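Werkstattbuch Textil, Wata
Eingetragen von Eckhard Albers, 4. Oktober 2026
2 Kommentare

Ablage und Beutel, Fortsetzung

Korb olivgrün weiter in Gebrauch. Steht jetzt links auf dem Tisch, vorher rechts. Links ist besser, weil die Ware von der Schrankseite kommt und die rechte Hälfte zum Auslegen frei bleibt. Wandung formstabil, auch leer. Rand rollt sich nicht ein. Nachteil bleibt das Geflecht: Feine Stoffe haken beim Herausziehen gern an der Innenseite ein, vor allem an offenen Schnittkanten. Säume sind unkritisch. Deshalb Regel für alle: unversäuberte Stücke nur im Beutel in den Korb legen, versäuberte dürfen lose hinein.

Ginkgostoff (Lieferung Oltirville, Posten 1694). Weiß, dünn, leicht durchscheinend, Motiv in Grün und einem warmen Gelb, je nach Licht Richtung Orange. Die Gelbtöne bitte nur bei Tageslicht am Fenster beurteilen. Unter der Deckenleuchte habe ich im Februar schon einmal zwei Partien für verschieden gehalten, die nebeneinander am Fenster gleich waren. Bügeln von links, mittlere Stufe, ohne Dampf. Mit Dampf wirft sich der Stoff am Saum, und die Welle geht erst nach der nächsten Wäsche wieder heraus. Legerichtung am Motiv nicht ablesbar, Blätter zeigen überallhin. Für den Zuschnitt günstig, für das Zusammenlegen lästig, man muss nach der Webkante gehen.

Zugbeutel. Tunnel am Hals mit gelber Kordel. Die Kordel läuft sauber, solange der Hals gleichmäßig gerafft wird. Zieht man nur an einem Strang, wandert der Knoten in den Tunnel und klemmt. Abhilfe vorläufig: beide Stränge zusammen fassen, kurz ziehen, Falten am Hals nachstreichen, noch einmal ziehen. Dauerhafte Lösung wäre ein breiterer Tunnel. Muster dafür liegt bei Lutanton, Rückmeldung steht aus. Füllgewicht haben wir bis zu 700 g geprüft, Naht am Boden unauffällig. Darüber nichts gemessen, also auch nichts behaupten.

Gemessen wurde mit der Federwaage aus der oberen Schublade. Die kleine Digitalwaage zeigt nach dem Batteriewechsel zu wenig an und ist bis zur Kontrolle gesperrt, Zettel klebt drauf.

Lila Tuch. Knittert stark, behält jede Falte aus dem Korb. Zum Verpacken glatter Teile daher ungeeignet, als Einlage in Ordnung. Weicher im Griff als der Ginkgostoff und deutlich dichter. Färbt trocken nicht ab (weißer Lappen, sechs Striche mit Druck). Nassprobe fehlt noch und muss vor dem gemeinsamen Lagern mit Weiß gemacht werden. Bis dahin getrennt halten, im Korb höchstens mit Papierlage dazwischen.

Reihenfolge am Tisch, so wie sie sich bewährt hat:
1. Platte abwischen, trocknen lassen.
2. Bedruckten Stoff flach auslegen, Falten von der Mitte nach außen.
3. Kleinteile auf den Stoff, Spitzen und Kanten nach innen.
4. Lila Tuch erst zum Schluss aus dem Korb nehmen.
5. Beutel füllen, Hals raffen, Kordel wie oben.

Punkt 3 hatte ich in der alten Fassung vor Punkt 2. Führt zu Abdrücken auf der Platte und verschobenem Stoff. Bitte die alte Fassung im Ordner durchstreichen.

Platte selbst: Weiß zeigt jeden Fussel, beim lila Tuch sofort zu sehen. Mit der Kleberolle abgehen, die Bürste verteilt nur. Das helle Gestell darunter wackelt nicht mehr, Schrauben nachgezogen.

Offen:
Nassprobe lila Tuch.
Tunnelbreite Beutel, Antwort Lutanton.
Zweiter Korb bei Peñalver anfragen, gleiche Höhe, möglichst engeres Geflecht.
Digitalwaage kontrollieren.
Restmeter Posten 1694 nachmessen und auf der Rollenkarte eintragen. Die Karte ist seit dem letzten Zuschnitt nicht nachgeführt, der Bleistiftwert darauf gilt nicht.
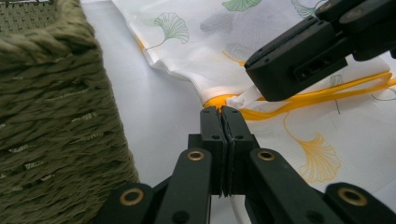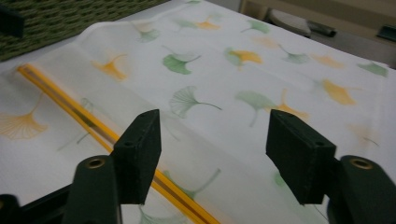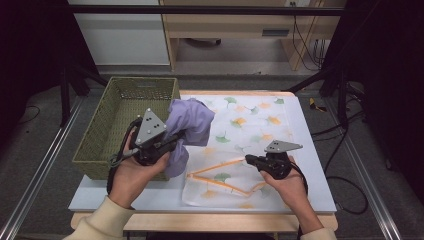 Stoff mit Ginkgodruck, Posten 1694. Auf dem ersten und dem dritten Bild links der olivgrüne Korb, auf dem dritten auch das lila Tuch.

Kommentare (2) | Geteilt: 6
Kontakt: Werkstatt Wata, Textil | © Wata 2026 | Nach oben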